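SUSTAVPORT REC ROOM – FREE WEIGHTS AND SMALL EQUIPMENT CHECK
Room: Volberg Hall, lower level, weights side plus the bench table
Date: 26/02/2024
Form: Cilus equipment sheet, short version
Marks: OK / FIX / OUT (out of use, tagged) / N/A

Comments go under the line they belong to. Keep em short.

1. BEFORE STARTING

Last sheet read – OK
Open items from last sheet closed – FIX
Two still open. Bench pad on the flat bench (see 5) and the missing mat corner by the door. Carried over again.
Room closed while checking – OK
Sign on door. Someone came in anyway for a jump rope, let them grab it.
Gloves, rag, hex keys, thread gauge, flashlight – OK
Rag bin nearly full, needs emptying.

2. DUMBBELLS, LOADABLE

Plates seated against each other, no rocking – OK
All pairs shaken by hand over the mat. The small iron ones were fine. One medium pair had a gap you could feel, collar turned down and rechecked.
Plates cracked or chipped – OK
Checked rims and around the center hole. Coating is rough by nature so run a thumb over it, don't just look. Flakes are not cracks.
Weight marking readable on every plate – FIX
Raised numbers fine on the small iron. Two of the rubber ones are worn smooth, repaint or replace. The 1.5KG plates are marked in the same black as the rest so you need decent light to read them. Consider a dab of white paint on the raised part, it's been asked for before.
Both ends loaded the same – OK
Please check this every time. Last sheet had a pair with 1.5 on one end and something heavier on the other.
Handle knurling clean, no burrs – OK
Chalk packed in on two handles, brushed out. Wire brush is in the gray tub.
Collars present and tight – FIX
One spin collar missing its rubber ring. Taken from the spares box. Spares box now has none, add to order.
Nothing left on floor – FIX
Dumbells left by the wall again. Put back on the rack.

3. FIXED DUMBBELLS AND RACK

Heads tight on handle – OK
Rack level, feet on floor – OK
Rack load label in place – OK
Says 500 lb per shelf. Top shelf is well under. Do not add the kettlebells up there, lower shelf only.
Rack bolts – OK
Quarter turn on the left upright, otherwise good.
Order on rack matches labels – FIX
Swapped around. Sorted. Will be wrong again by March.

4. BARS, RODS AND THREADS

Bars straight (roll test on table) – OK
Sleeves turn – OK
One is gritty. Wiped and oiled, a drop, no more.
Threaded ends clean and not crossed – OK
Start the nut by hand. If it won't go three turns by hand stop and tag it. No pliers.
Nuts and collars match the rod – FIX
There are two thread sizes in the drawer that look the same and are not. Separated into bags. Bags need proper labels, marker is rubbing off already.
Bright metal wiped, no rust – OK
Light spotting on one curl bar near the sleeve. Wiped with oil. Look again next time.

5. BENCHES

Frame welds – OK
Pop pin engages fully on every setting – OK
Stiff on the second hole from the top but it does seat. Listen for the click.
Pad attached, no tears – FIX
Flat bench, seam open at the head end. Tape is not a repair. Sandhu has the replacement pad on order, no delivery date given.
Feet and end caps – OK

6. WHEELS, BRACKETS, SMALL HARDWARE

Goes for anything with a wheel, a bracket or a bolt-on part. Do it on the table, not on your knee.

Wheel turns freely, no wobble on shaft – OK
Spin it and let it stop by itself.
Rubber tire seated all the way around hub – OK
Press with thumbs both sides. If it rolls off the edge of the hub it's OUT.
Hub cracked – OK
Shaft not bent – OK
Bracket screws – OK
Snug only. Whoever did these last had overtightened a couple, heads are starting to round. Use the right size key please.
Straps and carry loops – OK
Pull hard, look at where it's fixed not at the middle.
Cables clear of moving parts – OK
Anything looping below table height gets tucked or clipped before you walk off.
Labels still on – OK
Do not peel color labels to clean under them. Clean around.

7. FLOOR, TABLE, MATS

Mats flat, edges down – FIX
Missing corner by door still missing. Trip risk, cone put out. This is the one to do first.
Floor clean, no oil – OK
Drip from item 4, wiped up.
Table steady – OK
Pale top shows every mark. Put a towel under iron.
Walkway 54 inches clear – OK
Measured from rack to the wall at the narrow point. Tight when the incline bench is pulled out. Bench goes back after use.

8. STORAGE AND SPARES

Spares box stocked – FIX
Need: rubber rings for spin collars, M8 washers, end caps (round), one pack of hook and loop strap.
Tools returned – OK
Oil bottle closed – OK
Cilus log updated – FIX
Screen froze at save. Paper copy is the good one till it's entered.
Old tags cleared – OK

9. OUT OF USE TODAY

Kettlebell with the cracked handle coating, sharp edge. Red tag, in the locked cage.
Resistance band, green, nicked near the handle. Binned.
Nothing iron pulled this time.

10. TO DO

Mat corner – first
Collar rings ordered
Repaint numbers on the two rubber plates
Bags for nuts, printed labels
Chase Sandhu on the pad
Ask Volberg front desk for the second flashlight back
Empty rag bin

Budget note: small parts come off the room line, up to 3000 for the year across everything including mats. Pad is already charged. Don't order from two places for the same part, happend last year.

11. NOTES FOR NEXT CHECKER

Start with section 7, then do the weights. Easier when the floor is clear.
Plates – hold the dumbbell end-on and look down the handle. You see the center hole and the rims lined up one behind the other, any that sit off line show right away. Side view hides it.
Wheels – shaft and threads together, same time, then you only wipe your hands once.
Sheet goes in the blue folder when done, not the wall pocket.

Pictures, sections 2, 4 and 6

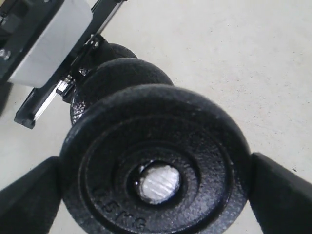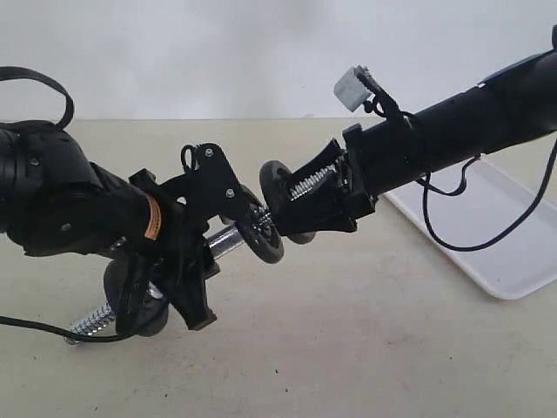 First: dumbbell seen end-on, front plate marked 1.5KG. Second: wheel with rubber tire on its chrome shaft, threaded rod toward lower left.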